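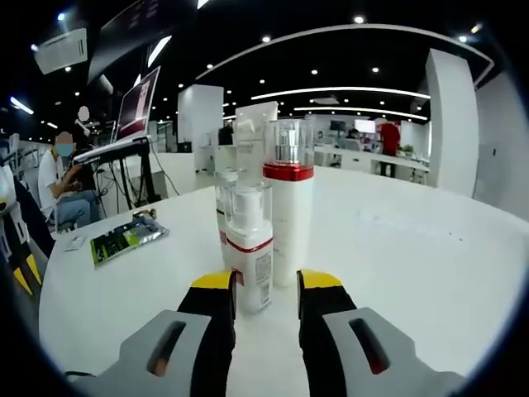
**Shared toiletries and the round table: revised storage rules**

From 1st September the toiletries kept at the Trinov office follow a single storage routine. It replaces the notes Afiq Menon sent out in June, which covered the washroom shelf only and left out anything parked on the round table. Rocío Lozano has agreed to keep the list current, and changes go through her.

The stock falls into three groups: pump bottles, tubes, and single-use packets. They age differently and should be stored separately.

**Pump bottles.** Store upright with the clear cap fitted. A pump head without its cap collects dust around the nozzle and can be pressed by anything stacked against it. Most of our bottles have similar white bodies, and several carry a red band, so read the label before refilling or discarding. Do not decant one product into another product's bottle. Write the opening date on the base in permanent marker. The label side stays clear so that the barcode can still be read at reorder.

**Tubes.** Store cap down, crimped end up. When a tube is nearly finished, fold the crimp over once and clip it. Cutting tubes open is fine at home but makes a mess of the shared tray.

Drinks are a separate matter. Water bottles have been ending up among the toiletries, and from across the room one clear or white bottle looks much like another. Drinks and snacks may stay on the table during working hours, on the side nearest the cabinet. At the end of the day they go home, to the kitchen, or in the bin. Bottles left lying on their side should be stood up by whoever passes next – caps are not always closed fully.
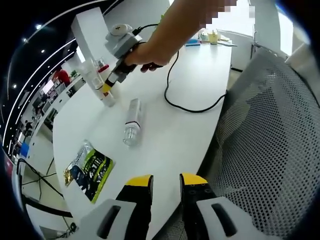

*One clear bottle upright, one water bottle on its side, with a snack pack beside it.*

The tabletop has a curved edge and a smooth finish, so items near the rim go over easily. Keep a hand's width clear all the way round. Cables should be routed behind the table legs where they will reach. Where they must cross the top, bottles go on the far side of them.

**Packets and sachets.** These have given the most trouble. Foil creases, creased foil splits at the fold, and a split face wash sachet is unpleasant to clean out of a drawer. The following applies:

- Store sachets on edge in the packet box, printed face forward, oldest at the front.
- Check the seals before boxing. A sachet with a damaged seal is thrown away, even if nothing has leaked.
- Keep small square packets in the front compartment. They slide under the larger ones and are then missed at the count.
- Food packets never go in the packet box. Several have the same silver and green coloring as the men's face wash sachets.

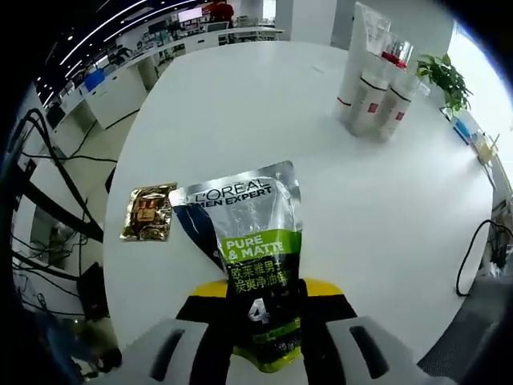

### Labels and restocking

Shelf labels are printed in two sizes and kept with Leidy Puma. Use the narrow one for bottles. The reorder code for the toiletries line is 3134, and the packet box is 332. Quote both if an order covers the two. Orders reach Josell in one batch per month, so requests that miss the batch wait for the next.

Unlabeled items found on the table will be held for 13 days in the lost property drawer. Fidelina Tello has the key.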